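Sornbridge Makers Forum > Schools and Clubs > Student projects

Thread: College club entering the Dukunier sim challenge, worth it?

benchvice
Posted Sun 14 January
Our robotics club has put its name down for the Dukunier challenge, the one where a simulated gripper has to pick up dentures and set them down in a tray without dropping them. I help out on club nights and I'm not convinced. Last year they built a line follower out of bits and it was rubbish, but it was a real thing on a real floor. Now they sit in a row looking at screens. Has anyone else's lot done this one and did they get anything out of it?

oddsocks_k
We did it at Braltville. It's harder than it sounds. A denture has hardly any flat sides and it's curved the wrong way for two fingers. Ours spent most of the autumn term just working out where to grab it.

benchvice
I don't doubt it's hard. So is a crossword. What I'm asking is whether they come out able to do anything with a real arm.

tinplate
No, in my experience. We had a team last September that got 37 good picks out of 40 in the simulator and were very pleased with themselves. Then they borrowed time on a proper arm and managed 2. The friction was wrong, the weight was wrong, and nobody had thought about the cable.

oddsocks_k
That's a bit unfair. They found out about friction and weight, didn't they? I'd call that a decent afternoon's learning.

tinplate
They could have found it out in week one with a real gripper and a set of joke shop teeth.

marrowfat
And who's paying for the real gripper? Our club had the quote for an arm and it was 2,129 before you bought a single finger for it. The sim cost us nothing except an argument with college IT about installing it.

benchvice
Fair point on the money. My other grumble is the scoring. As far as I can make out from the rules you get the same marks for a lovely steady pick as for one that wobbles all the way to the tray and happens to land. That just teaches them to run it again until it works.

oddsocks_k
The Karimi sheet has a bit about repeat runs, have a look near the end. You have to declare how many you did.

marrowfat
Declare, yes. Check, no.

benchvice
Well, quite. Anyway, they've got as far as the gripping part. This is off one of their screens, gripper round one of the arches with a second one lying behind it. They've asked me what I think and I've said I'd ask on here. 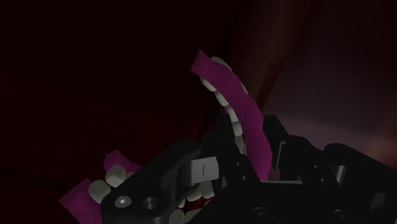

pondweed22
Can the team change the shape of the fingers, or are you stuck with what the organisers give you?

oddsocks_k
You're stuck with the supplied ones in the first round, and after that you can send in your own design as long as it fits the same mount.

tinplate
Which is the only part I'd bother with. Drawing a finger, printing it and holding it up against the simulated one would be a proper project. Tuning numbers until the score goes up isn't.

marrowfat
Tuning numbers is half of my job, thanks.

tinplate
Mine too, that's how I know.

benchvice
Right. I'll let them do the first round and push them towards the finger design after that. I still want something on a bench by Easter. If anyone near Sornbridge has an old two-finger gripper in a drawer, working or not, send me a message and I'll come and fetch it.

marrowfat
Might have one with a stripped gear. Will look at the weekend.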